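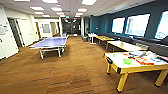
Facilities > Talks > Shared rooms

Speaker notes: Laying out and storing a game room
Junaid Sial, Ralancombe, Wed 13 August

Slide 1. Scope. The talk covers one room type: a long room, table tennis at one side, a walkway to the entrance. Seating and catering are in Jawad Kiani's talk in November.

Slide 2. Table position. Players need more depth behind the end lines than beside the table. Setting the table at an angle gains a little run-back in a narrow room but makes the walkway uneven. State both effects. Keep door swings clear of the playing area, and check this with the doors open.

Slide 3. Light. Flat ceiling panels in two rows give fairly even light on the playing surface. Windows along one wall do not. If players complain of glare, turn the table before ordering blinds. A dark blue-green wall gives better contrast with a white ball than a white wall does. Pause here for questions on paint.

Slide 4. Floor. Wood-look finishes are acceptable for casual play. Keep small items off the floor near the table. Trash can and standing table go at the far end, beside the column, outside the run-back.

Slide 5. Wall storage. Pegboard is the default at Ralancombe. Pale board shows dirt but makes a missing item easy to spot.
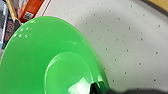
Fig. 2. Glossy green plastic piece with a wide rim; white pegboard behind.

Wide, flared shapes waste board area if hung flat. Measure the outer rim first, then set the hooks. Allow 20 minutes to lay out a board and 10 to label it.

Slide 6. Cost. The Troston refit came to 2,680 dollars, paint and board included. Do not read out the line items; they are in the handout.

Slide 7. Questions. Leave 8 minutes.

Contact: Junaid Sial, Ralancombe | © Ralancombe | Back to top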